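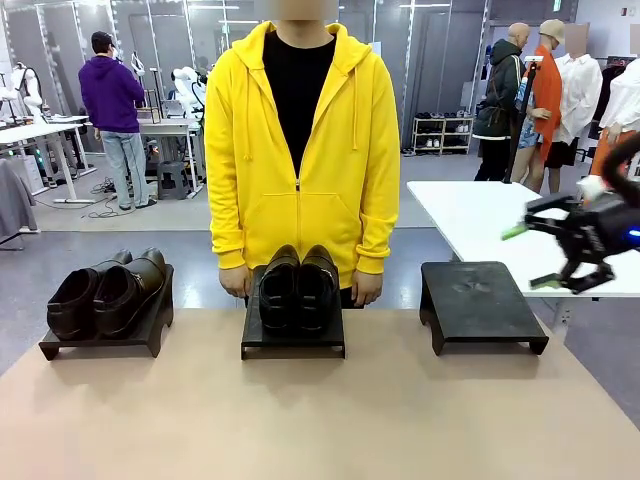 Why did towns build covered shopping arcades before they built department stores?

Shopkeepers wanted customers to stay longer in bad weather, and a glass roof over a narrow lane was cheaper to put up than a large new building. The lane was often there already. Once it was roofed, the owner could charge a higher rent for the same small units on each side.

Shops and Streets, Session 2: The Arcade at Rorkevden
Notes for the evening course. Tutor: Athina Economou

Background

Rorkevden had a weekly market from 1731, held in the open on the ground between the church and the mill. The stalls nearest the mill lane did best, as people passed them twice, on the way in and on the way home. By the next century several of these stalls had turned into fixed shops with a room above. When the lane was roofed, the shops were left where they stood. If you walk through today you will notice that the two sides do not line up. The left side follows the old property boundaries and the right side was rebuilt after a fire.

The Antoniadis family owned most of the right-hand side and paid for the roof. They kept the ironmonger's at the mill end and let out the rest. The surviving rent book lists 40 tenants over the life of the arcade, though never that many at once. Drapers and shoe shops stayed longest. Food shops came and went, partly because the lease did not allow deliveries after opening time.

Who used it

Be careful with the phrase "everyone went there", which comes up in most of the recorded memories. The people interviewed mostly grew up within walking distance. Families from Brinasska, on the other side of the river, did their shopping on their own main street until the bus route was changed. Stavros Stergiou, whose interview is in the reading pack, says he was eleven before he saw the arcade, and that what he noticed was how loud footsteps were on the tiles.

Opening hours also shaped the crowd. The gates were locked at six. People who worked at the mill could only come at the weekend, so weekday trade came from other households.

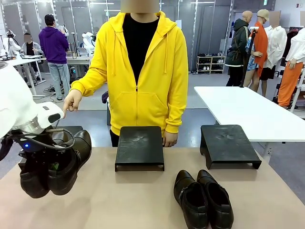
The second change came with the car. Prukden, the shopping centre on the ring road, opened with 3000 parking spaces and no bus stop. Within a few years both shoe shops had moved there, and the ironmonger's closed when its manager retired. The arcade did not empty all at once. Rents fell, and the units were taken by a key cutter, a record shop and a tailor who did alterations. Many former pupils of the local school remember this period best and tend to describe it as the arcade's heyday, while the rent book shows it as the poorest stretch.

When two sources disagree in this way, write down what each one is measuring. A rent book measures income to the owner. A memory may be measuring how often the speaker went in, or who they went with.

Reading before Session 3

Panagiotis Nikolaidis, "Roofed Lanes", chapters 2 and 4. Skip the section on ironwork unless it interests you.
Interview with Stavros Stergiou, in the reading pack.
Rent book extracts, copied by Emilian Pascu. His spellings of tenants' names follow the original, so the same person may appear twice.

Written task

Choose a shop or shopping street you knew as a child. Write one page from memory without looking anything up. Then find one printed source, such as a trade directory or a street map, and add a paragraph on where it differs from your account. Leave the first page as you wrote it. Bring both to the next session.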